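Packets, week two

We passed 500 good takes on the packet task in January. The target is 2000, so Beril and I have stopped talking about it at lunch.

Each take is one paper packet pulled out of the clear dispenser with the right gripper. The left one stays open and out of the way unless the stack shifts. I go slower than I would by hand, and I still throw out takes where two packets come out together.
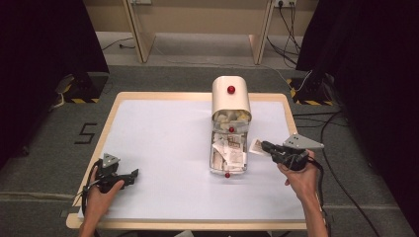

What I changed

I used to start every take with the grippers in the same spot. Raili looked at the first 66 and said the model would learn my starting pose before it learned anything about packets. Now I move both of them between takes and vary the height.

I also record short stretches with the fingers wide open over bare table. They're dull to sort through, but Poner, our labeling tool, needs them for the "nothing held" class.

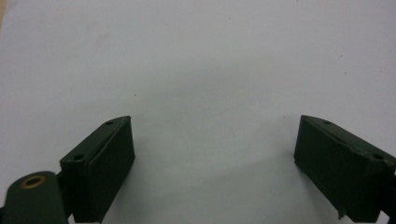 Notes for next time

Trim the pauses at the end of each take. Ask Kalevi for a second drive. Refill the packets before starting, not halfway.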